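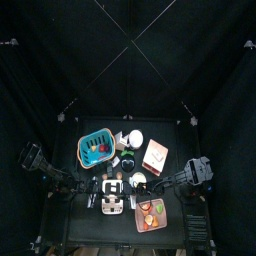
¿Qué estudia la economía doméstica?

Estudia cómo un hogar reparte sus ingresos, su tiempo y sus bienes entre necesidades distintas.

Capítulo 2
El presupuesto familiar

En octubre, Eleni Petkov anotó todos los gastos de su casa. La comida supuso casi el 46 % del total y el alquiler, el 30 %. El resto se fue en transporte, luz y ropa.

Un presupuesto empieza por ese registro — sin él solo hay estimaciones. En este capítulo separaremos los gastos fijos de los variables.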